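引き出しの癖

スコルノヴァーノの操作室には窓がない。正確には、窓の位置にモニターが掛けてある。初日に案内してくれた総務の人は、外の景色を映すこともできますよと言ったが、わたしが勤めた五か月のあいだ、外の景色が映っていたことは一度もない。

仕事は単純だった。椅子に座り、両手で操縦桿を握り、画面の中の腕を動かす。引き出しを開ける。マグカップを動かす。うまくいったら足もとの緑のペダルを踏み、しくじったら赤のペダルを踏む。緑を踏んだ分だけが機械に食わせる手本になる。赤の分は捨てられるという話だった。

「捨てる分のほうが人間らしいと思いませんか」

そう言ったのは隣の席のルワン・モンダルで、わたしは返事をしなかった。研修の二日目に聞くには少し気の利きすぎた台詞で、前にも誰かに言ったことがあるに違いなかった。

会社の説明によれば、わたしたちは「教師」である。募集要項にもそう書いてあった。家事の経験を活かして、次世代の機械の教師になりませんか。時給は皿洗いより少しよく、交通費は出ない。教師というからには生徒が覚えるのを見届けるのだろうと思っていたが、生徒はいつも隣の建物の計算機の中にいて、こちらが帰ったあとに学ぶらしかった。朝になると成績だけが届いた。

わたしの前職は旅館の仲居である。二十年やった。引き出しの開け方なら知っている。古い箪笥は湿気を吸うと片側が渋くなるから、両手で左右を交互に、ほんの少しずつ誘ってやる。力を入れるのは最後まで我慢する。指の腹で木の機嫌を聞く、と先輩は言った。その先輩は嫌いだったが、言うことは合っていた。

操縦桿からは機嫌など聞こえてこない。

「画面の中の引き出しは渋くならないんですか」

開発主任にそう訊いたことがある。ナジと呼ばれている計画の責任者で、いつも温かい飲み物の入った紙コップを持っていた。ナジというのは計画の名前なのか、この人が勝手につけた愛称なのか、最後までよくわからなかった。

「摩擦は変数です」と主任は言った。「あとで乱数で散らします。渋い引き出しも、軽い引き出しも、機械はいくらでも経験できます」

「わたしの手本は一種類なのに」

「そこが技術なんです」

そこが技術、というのは、この会社でいちばんよく聞いた言葉だった。わたしが質問をすると、たいていその言葉が蓋になって戻ってくる。
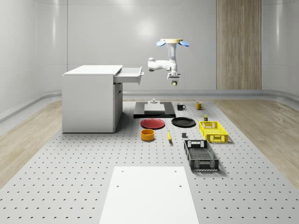
手本には長さの決まりがあった。四十五秒以内。旅館なら、客の前で引き出しを開けるのに四十五秒もかけたら叱られるが、操縦桿を通すと四十五秒はあっという間になくなる。取っ手の手前で腕を止め、少し下げ、行きすぎて戻し、また下げる。生身の手ならまばたきの間に済むことを、わたしは歯を食いしばってやった。

最初の月、わたしの緑は四十本だった。ルワンは二百七十九本出した。

「どうやってるの」

「考えないことです」と彼は言った。「引き出しだと思わないほうがいい。点を点のところまで持っていって、線に沿って引く。それだけですよ」

ルワンは前は配送の仕分けをしていたそうで、物を物だと思わない訓練が済んでいた。彼の動かす腕は迷わない。まっすぐ降りて、まっすぐ引く。見ていて気持ちがいいくらいだったが、見ていたいとは思わなかった。

わたしのほうは、どうしても手前で一度止まる癖が抜けなかった。取っ手に触れる直前に、ふっと止める。失礼します、のひと呼吸である。座敷に入るとき襖の前でそうするように叩き込まれて、家の台所でも、風呂場でもやっている。息子には子どものころからからかわれた。

その癖が、主任の目に留まった。

「ここ、毎回止まりますね」

主任はわたしの記録を画面に出し、曲線の平らなところをペンの尻で叩いた。そこだけ線が水平になっている。

「無駄な停止です。これを機械が覚えると困るんです」

「覚えるんですか」

「覚えます。手本に入っているものは何でも覚えます」

「渋い引き出しは乱数で散らすのに、これは散らないんですか」

主任は紙コップに口をつけて、飲まずに離した。それから、編集で詰めておきますと言った。ひと呼吸は切り取られ、前と後ろが滑らかにつながれた。わたしの手本は三十秒台になり、成績が上がった。わたしは何も上手になっていないのに。

ドルルソープからの視察があったのは十月である。出資元だという話で、前日から廊下に消毒液の匂いがした。背広の人たちが操作室に入ってきて、わたしたちの背中の後ろに並んだ。手本を見せてください、と言われ、ルワンが見せた。すばらしい、と誰かが言った。次に、では機械が自分でやるところを、という運びになった。

わたしはこれを楽しみにしていた。意地の悪い楽しみであることは認める。五か月近くも教師と呼ばれて、生徒が歩くところをまともに見たことがなかったのである。

主任が操縦桿の接続を切り、キーを一つ押した。腕が動きだした。

一回目、腕は迷わず降りて、取っ手のわずか横を掴み、何も掴んでいないまま丁寧に引く動作をした。引き出しは閉まったままである。腕は見えない引き出しを最後まで開けきって、そこで満足そうに静止した。満足そうに、というのはわたしの主観だが、背広の一人が小さく咳をしたので、同じように見えたのだろう。

二回目は開いた。三回目も開いた。

「成功率は六十八パーセントです」と主任は言った。「先月からの伸びをご覧いただければ」

伸びの図が映され、みんながそちらを向いた。わたしは腕のほうを見ていた。四回目が始まっていて、それを見ている人間はほかにいなかった。

腕は降りてきて、取っ手の手前で止まった。

ひと呼吸だった。長さまで同じだったと思う。それから指が閉じ、引き出しがするすると開いた。

首の後ろが冷たくなった。自分の声を録音で聞かされたときの感じに近い。詰めたはずのところである。編集の漏れた一本がどこかに混じっていたのか。それともただの計算の遅れで、たまたまあの位置で引っかかっただけなのか。わたしは機械に心があるという話を信じない。掃除機に名前をつける人のことも、正直どうかと思っている。だからこのときも、遅れのほうに賭けた。今でもそちらに賭けている。

「今の、止まりましたよね」

ルワンが前を向いたまま小声で言った。

「止まったね」

「あなたのですよ、あれ」

「計算が遅れただけでしょう」

「まあ、そうかもしれませんけど」

彼は不服そうだった。自分の二百七十九本はどこに出ているのか、と考えていたのかもしれない。まっすぐ降りてまっすぐ引く動きには、誰の名前も書いていない。そう気づいて少し気の毒になったが、成績の賞与をもらったのは彼のほうなので、その気持ちはじきに引っこんだ。

視察のあと、課題が変わった。引き出しは十分に集まったので、次は器を移す作業だという。ビサノという別の会社の腕を使うことになり、操縦桿の遊びが変わって、ようやく手に馴染んだものがまた馴染まなくなった。

わたしは契約の更新をしなかった。理由の欄には「通勤」と書いた。主任は引き止めず、あなたの手本は残りますから、と言った。慰めのつもりだったらしい。

「残るって、どこにですか」

「重みの中に」

「わたしの分だけ抜いてくださいと言ったら、抜けますか」

「それは、溶けてしまっているので」

「じゃあ残っているとも言えないんじゃないですか」

主任は初めて少し笑い、紙コップを机に置いた。そこが技術なんです、とは言わなかった。代わりに、それは僕もときどき考えます、と言った。もっと早くにそう言ってくれていたら、あと一回くらいは更新したかもしれない。しなかったかもしれない。

年が明けて、二〇二〇年三月一日に、ルワンから短い便りが来た。動画がついていた。今度は本物の台所で、本物の腕が、本物の引き出しの前にいるのだそうだ。件名は「見てください」だった。

わたしはそれを夕飯の支度の途中で受けとって、手を拭き、再生のしるしに指を近づけて、押す前に一度止まった。

鍋が吹きそうだったので、先に火を弱めた。

動画はまだ開いていない。止まっていたら、たぶんわたしは嬉しがる。嬉しがったうえで、計算の遅れだと言うだろう。止まっていなかったら、それはそれで、やっぱりねと言うだけのことである。どちらにしても言うことは決まっているのだから急ぐ必要はないのだが、ルワンがあれから二度も催促をよこすので、箸を出すついでに、食器棚のいちばん渋い引き出しを、左右交互に誘いながら、返事の文句を考えている。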